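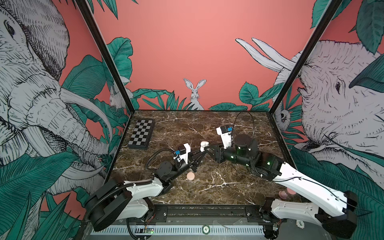 Dark marble, a chessboard and a whole lot of jungle wallpaper.

Home How-To Cleaning Small Gadgets Contact

How to Clean Your Earbuds and Their Case

I love this job! It takes a few minutes, it costs next to nothing, and your music comes back sounding like you paid for an upgrade. Mine used to get cleaned every October whether they needed it or not (they needed it). Now I do it once a month.

You'll want a soft dry brush, a lint-free cloth, some cotton swabs and a little rubbing alcohol. A baby toothbrush is perfect if you have a spare one.

Start by taking both buds out of the case and setting them down on a hard surface with good light. White buds on dark stone are great for this, you can spot every one.
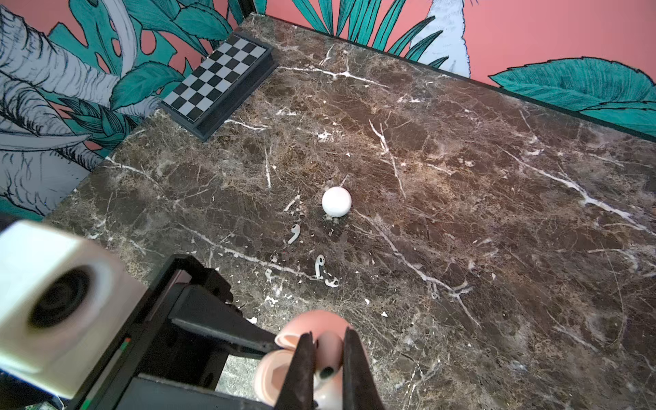 Next, hold a bud with the speaker mesh facing the floor and brush it gently, so whatever comes loose drops out. Short strokes, no pressing! If yours have silicone tips, pull those off first and wash them in soapy water. Let them dry all the way before they go back on. Wipe the stem and the outside with the cloth, barely damp with alcohol, and keep it well away from the mesh.

Now the case. Run a dry swab around each charging well and along the hinge, where pocket lint loves to pack itself in. Touch the metal contacts with a swab that has a tiny bit of alcohol on it, then leave the lid open until everything is dry.

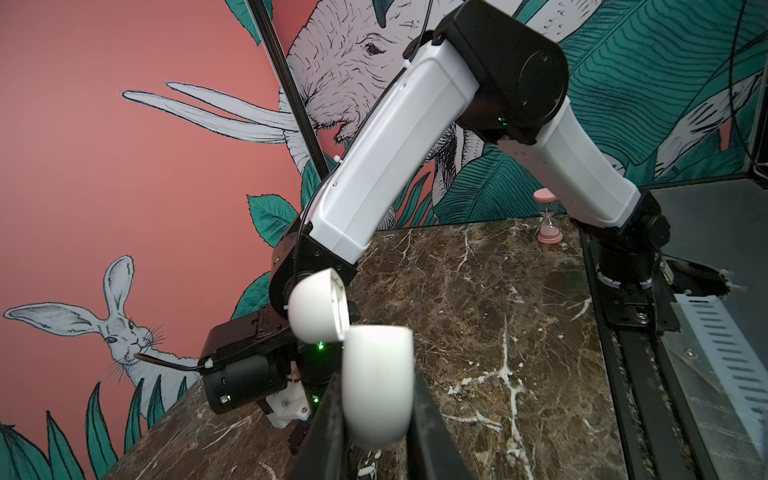 Can I use a toothpick on the mesh?
Leave the toothpick in the drawer. The mesh tears easily, and a dry brush with a bit more patience will get the same gunk out.

Last step is drying, and I give it an hour with everything spread out.

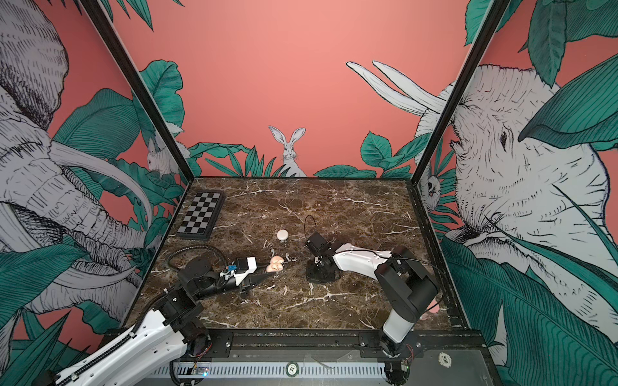

Pick a drying spot where small parts can stay put. A table you play games on works fine if you clear a bit of room first. Fold the checkerboard up and park it near the back, like this one, and you've got plenty of marble left for buds, tips and swabs. Then pop the buds in, check that both of them charge, and put on something loud!

94 shares 19 comments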